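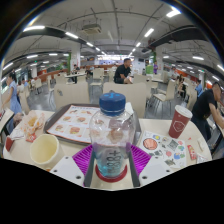

I've had the Skivach hand gripper for a little over two months now, and I've finally put enough hours on it to say something useful. If you haven't run into one: you hold it, you squeeze the trigger, you do a chore with its two fingers instead of your own, and the recording goes off to train a robot arm that has the same fingers. No arm in the room, no headset, no laptop on a cart. You can pretty much work wherever there's stuff to pick up, and for me lately that means food courts. I love a food court table! A tray with a paper menu on it, a cup with a lid and one without, a crumpled wrapper, a napkin, and a clear plastic bottle standing up between the white fingers with just a little pale blue liquid in the bottom. Clear bottles are the thing I bought this for, so let me start there.

My old setup was a Marras leader arm, the kind where you move a small arm and the big one copies you. Lovely machine, and for slow careful work (plugging in cables, stacking cups) I'd still take it. But it lives on a bench, and everything I recorded with it had the same gray wall behind it. My bottle policy was great on that bench and hopeless anywhere else. With the Skivach I can get 20 good demonstrations at one table before my coffee's gone, then move two tables over and the light is different and the chairs are different and there are people walking by.

The fingers are the best part. They're stiff enough that you feel the contact come back through the handle, so you learn fast how hard to close on thin plastic. Go too hard and a nearly empty bottle buckles, and then you've taught the robot to buckle bottles. The ridged pads grab pretty well too. I've had exactly one bottle get away from me, and it was my own fault for carrying it sideways like a hot dog.

Now the stuff that bugs me. The trigger spring is heavy. After 11 or so minutes my forearm starts to complain, and when I'm tired I get sloppy, and sloppy demos are worse than none. I switch hands, which the grip shape sort of allows (it was clearly drawn by a right-handed person). Screw caps are also a pain. You can twist one loose if somebody holds the bottle for you, but your wrist runs out of travel way before the cap does, so you end up regrasping over and over. If caps are your main job, go with remote control and a real wrist joint.

Battery is fine, some 6 hours if you let it sleep between takes. The app is by Nekora and it's plain but quick. It flags takes where tracking dropped out, and it's usually right, though shiny tables make it nervous. I wish I could rename a session after I've closed it. I have an entire April of recordings called "table" and I will be sorting those out until I retire.

One tip I got from Sandro Bellini, who runs the workshop I go to over in Sumdale: start every take with your hand somewhere different. I'd been starting from the same spot every single time without noticing, and the arm learned that spot better than it learned the bottle. Since I fixed that, it reaches from the side, from high up, from kind of behind the tray, and it mostly looks like it knows what it's after.

Would I buy it again? Yep, with a softer spring if they ever sell one. It comes with a 12 month warranty and a spare set of fingers, and the case has a slot for the charger but not for the cable, so mine rides in my jacket pocket.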